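Plain shape blocks vs. "learning systems" - am I missing something?
Toys and Games > Preschool

Ekpo29
January 19, 2020
My sister wants to get my son the Clitum set for his birthday. It's a box of plastic shapes with an app and a 100-page parent guide, and it costs more than my winter boots. The box says kids learn to sort up to 3 times faster. Faster than what? Has anyone here seen a difference between that and a bag of plain blocks?

plirnovska
No difference here. We had the Clitum one and the app got opened twice. My daughter liked the shapes fine, but she'd have liked any shapes.

Bumavus
I'd go plain, with chunky pieces and strong colors. Put them on a board so there's a clear place to work, and mix them up a bit before the kid sits down. Stars, cylinders, prisms, whatever you've got. A blue prism on its own, green next to green, yellow next to yellow is plenty to talk about.

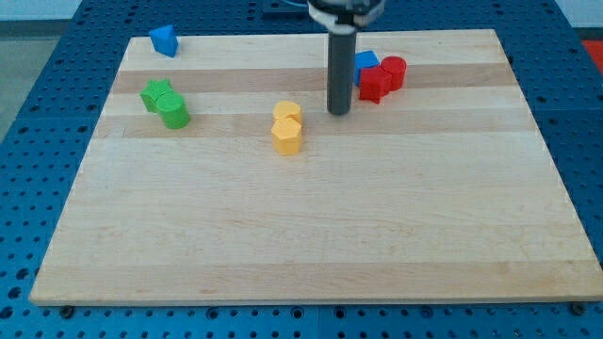
Omolara Chukwu wasn't buying it. Matching colors is the easy part, she wrote, and most kids get bored with it in a week. If all the greens are already sitting together, what is left to sort?

Bumavus
So sort by shape next. Put the cylinders together and forget the color. Same blocks, no app.

plirnovska
Mine never would do shape over color, for what it's worth. She'd just hand me the yellow ones. I doubt a guide would have changed that.

Ekpo29
OK, telling my sister no on the Clitum. Still not sold on the board - won't he just push everything off it?

Bumavus
Probably. Get a bigger board.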